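4. Comparing Finger Pads and Camera Mounts

4.1 Purpose of the comparison

The grippers used in the first round of collection had smooth pads cut from flat rubber sheet. They worked well on boxes and soft items, but operators reported trouble with glazed dishes, drinking glasses and other hard objects with a curved edge. Before collecting the larger set described in Section 5, we compared the smooth pads with a ribbed pad molded from a softer compound. We also compared two places to mount the wrist camera, because a pad that holds well is of little use to the policy if the camera cannot see the contact.

The comparison covers hand-held use only. Results with the same fingers on the Kosdale arm are given in Section 6, and the two should not be mixed. A person holding the tool corrects a poor grasp without thinking about it, and the arm does not.

4.2 Hardware

Both tools in a pair are built on the Bramwell hand-held body, a two-finger design in which the fingers are driven through a linkage by a trigger in the handle. The body is printed in black. The finger pads slide onto the fingertips and are held by a single screw from the back, so a change of pads takes a few minutes and does not disturb the camera. Apart from the pads, nothing on the tools was changed between conditions. The springs were checked against a reference weight at the start of each session and replaced if the closing force had drifted.

The smooth pad is 4 mm thick. The ribbed pad has the same outline and the same thickness measured at the top of the ribs. The ribs run across the finger so that a thin edge, such as the rim of a bowl, can settle against them. We tried ribs running along the finger in an early version and dropped them after a few trials, since plates tended to turn in the grip.

The camera was mounted in one of two places. In the low mount it sits close to the linkage and looks along the fingers. In the high mount it is raised on a bracket and tilted down. The same lens was used for both. Video was recorded by the Skovameo logger, which also stores the finger opening and the pose of each tool. Timestamps from the two tools were aligned after recording.

4.3 Objects and rooms

We used 26 household objects. The list was drawn up before the first trial and was not changed. It includes glazed and unglazed dishes, drinking glasses, plastic containers, cutlery, folded cloth, small toys and packaged food. Objects that could not be lifted safely with one tool were handled with two, one tool holding and the other steadying or receiving.

Recording took place in furnished homes in the Predstead area. We did not clear the rooms. Operators worked at whatever table or counter was available, under the lighting that was there, and moved only the things that were in the way of the task. Glass tabletops were kept in the set even though they produce reflections and give poor depth. A policy trained only on matte surfaces had failed on glass in our March pilot, and we wanted the camera comparison to include such surfaces.

4.4 Procedure

Each trial consisted of a grasp, a lift clear of the table, a tilt, and a return to the table. The tilt was added for this study. A bowl that is lifted level can rest on the fingers and appear to be held well when the pads are doing very little. Once it is tilted, the load moves to one side and a weak grasp shows up as slip or rotation.

A trial was scored as held if the object stayed in the grip through all of these steps without being caught by the operator's free hand. It was scored as slipped if the object moved visibly against the pads but was not dropped. All other outcomes were scored as dropped. Scoring was done from the video by a person who had not run the trial. When the view of the contact was blocked, the trial was marked as unclear and scored again from the second tool's camera, if there was one.

In total we recorded 2,000 trials, split evenly between the two pads and the two camera mounts. The order of conditions was shuffled within each home. Operators practiced with both pads before their first recorded trial, and they were not told which pad we expected to do better.

Figure 1 is taken from the bowl task with two tools in use. The ribbed pads pinch the rim of the tilted bowl while the second gripper reaches in from the right.

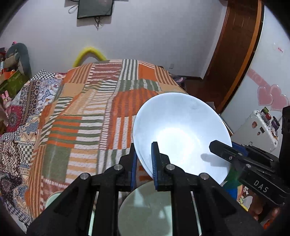 Figure 1. Two-tool bowl task at a glass tabletop, seen from the gripper holding the bowl. The right finger is partly hidden by the bowl, and the second gripper's jaw casts a shadow on the inside surface.

4.5 Results for the pads

The ribbed pads held more objects than the smooth pads in every dish category. The difference was largest for glazed bowls, where most of the smooth-pad failures were slips during the tilt. The object would leave the table cleanly, then turn in the fingers as the weight shifted. With the ribbed pads the same motion usually ended in a hold. For drinking glasses the two pads were closer, and the operator's choice of grasp height mattered more than the surface of the pad.

There was no clear difference for boxes or plastic containers. For folded cloth the smooth pads did slightly better, as the ribs sometimes pulled a second layer along with the first. Cutlery was difficult with both. A spoon lying flat on glass gives the fingers almost nothing to get under, and operators often slid it to the table edge before picking it up. We kept those trials, since the slide is a reasonable way to do the task and the policy may as well learn it.

Wear was also recorded. After 300 grasps the smooth pads showed polishing near the tips, and the ribbed pads had small nicks on the ribs closest to the end of the finger. We did not see a drop in holding performance from either kind of wear within the study, but the pads were not used long enough to say when they should be replaced.

4.6 Results for the camera mounts

The low mount gave the closer view of the pads and was preferred by the scorers for small objects. Its weakness was occlusion. When a bowl or plate was raised and tilted, it often covered part of one finger, and the contact on that side had to be judged from the motion of the object. The high mount kept both fingertips in view more often, at the cost of a smaller image of the contact.

Reflections affected both mounts. On glazed dishes the bright spot moved across the inside of the bowl as it was tilted, and our first slip detector, which tracked image features on the object, followed the reflection instead of the surface. Shadows from a second tool caused a similar error. We now mask saturated pixels and ignore features that move against the measured pose of the tool. This removed most of the false slips on glazed dishes, though not those caused by soft shadows.

4.7 Choice for the main collection

We selected the ribbed pads for all later recording, including cloth, where the small loss was judged acceptable in exchange for keeping one pad type. The low mount was kept for two-tool tasks, in which the second camera can often supply the view that the first one lacks. Single-tool tasks use the high mount. Each recording carries a label for its mount, and the training code in Section 5 reads this label when it selects the camera calibration.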